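Zellcombe Corner Store Access Project
Second Progress Report to the Ouali Fund
Submitted 11/22/20 by Afonso Baptista, Project Lead

This report covers work completed since our May submission. The grant supports small grocers in Zellcombe who wish to stock more fresh and low-sugar items without raising prices.

Enrollment is complete. The project now has 12 stores under signed agreement, all of which have received the owner handbook and the first stocking payment. Two owners asked for the handbook in Portuguese, and the translation was delivered in September.
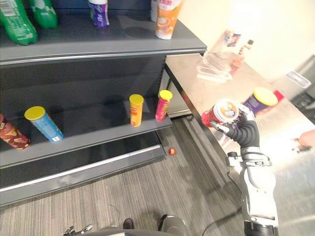
Wholesale supply remains the main difficulty. Skindia, our produce distributor, raised its minimum order to 100 cases, more than most members can sell in a week. We have arranged for stores on the east side to order jointly through the Usteo depot. Four have done so to date.

The household survey closed with 1,000 responses. Data entry is under way, and tables will follow under separate cover.

Spending is within budget except for printing, which is over by 12 percent. We request approval to move unspent travel funds to that line. Owner training resumes in January, and dates will be sent to the program officer once the hall is confirmed.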